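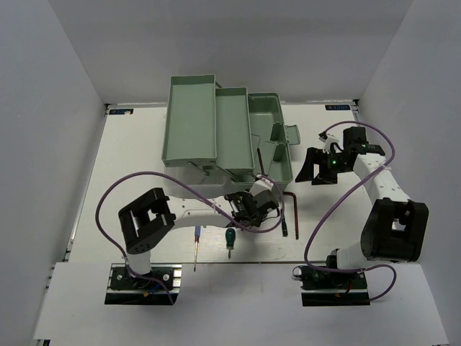
Which gripper should you fit first when you've got two arms and two sets of fingers to compare?

The plain parallel one. It has the fewest things to set, so if a grasp goes wrong you have less to blame. Get a run of numbers off it, then bring in the wide angled fingers and run the same jobs again.

Rest of this page is how we do a comparison on the bench, start to finish. Written up quick between runs. Assumes your arms are already bolted down and talking to the controller (we use the Bataineh one, anything with a position log will do).

What you need

Two arms, same model if you can. One parallel gripper, one with wide angled fingers. Ours are the Foltatine parallel and the Jundenska wide. A toolbox with fold-out trays. A few hand tools of different shapes: long screwdriver, stubby screwdriver, hex key, a marker pen. Plain white board and walls help the overhead camera no end. Masking tape. Notebook.

Don't buy fancy test objects. The hex key will find more faults than a box of foam cubes.

Step 1. Sort the cables

Do this before anything moves. Run each arm by hand through its whole reach, slowly, and watch the loop. Too tight and it drags the wrist, too loose and it sweeps your tools off the board. You want slack at the joints, and none hanging where the fingers work. Check again with the arm stretched right out over the toolbox, then tucked back. Left arm first, then right, then both.

Lost most of a morning in August to a cable that nudged the pen every time the left arm came home. Logged it as a gripper fault. It wasnt.

Step 2. Zero the grippers

Close fully, set zero. Open fully, note the reading. Do it again. If the second pair doesn't match the first, power off and check the finger screws before you do anything else. Ours reads 982 counts wide open on the parallel. Yours will differ, just write it down and stick it on the wall.

Wait for the ready light if your gripper has one. Sending moves too early gives you a half-open grip and a confusing log.

Step 3. Set out the tools

Toolbox at the back, opened up, trays out to one side and empty. Tools in front, in reach of both arms. Leave a finger's width clear round each one to begin with. Crowd them later, once the easy version works.

Mark each start position with a bit of tape. Small bits. Big bits confuse the camera.

Step 4. Easy grasps

Start with the handles. Come down straight, close, lift a little, hold, put back. Same speed for both grippers. Change one thing at a time, yes it's dull.

Log each go as held, slipped or missed. Only those. We had a longer list once and everyone filled it in diffrently.

Step 5. Hard grasps

Hex key now. Flat, thin, bent. Try the long leg near the bend, then further down. Narrow fingers generally want to come in square to the leg. Wide angled fingers are more forgiving about where you land but they need more room either side, so watch the neighbours.

Then the screwdriver by its shaft instead of the handle. Expect it to swivel. If it does, lower the speed before you raise the force. Raising the force first is how you mark the pads.

Step 6. Into the box

Pick up, carry over, release into a tray. Trays first, main compartment after. The dividers in there are where a wide gripper gets in trouble: fine going down, then it opens and catches a wall. Limit the opening width for the release. In Gestura it's under tool settings, called release width, and the default is full open for some reason. Change it.

Step 7. Swap and repeat

Put the parallel gripper on the other arm and the wide one in its place. Redo zero. Redo everything. If a fault stays with the arm, it's the arm or its cable. If it moves with the gripper, it's the gripper.

We do 200 grasps per gripper per side. Fewer than that and one bad patch swings the result. Our log is up to 3146 lines now counting the early rubbish.

Reading the results

Don't just take the held total. Split it by tool. A gripper that's good overall can be hopeless on the one thing you need it for. Also look at where in the run the slips happen. Bunched at the end usually means pads want a wipe, or a screw has worked loose.

For us: parallel wins on the hex key and in the compartments, wide wins on fat handles and when the camera is a bit off. We kept both.

Next page has the camera height settings, will add the log template when I've tidied it.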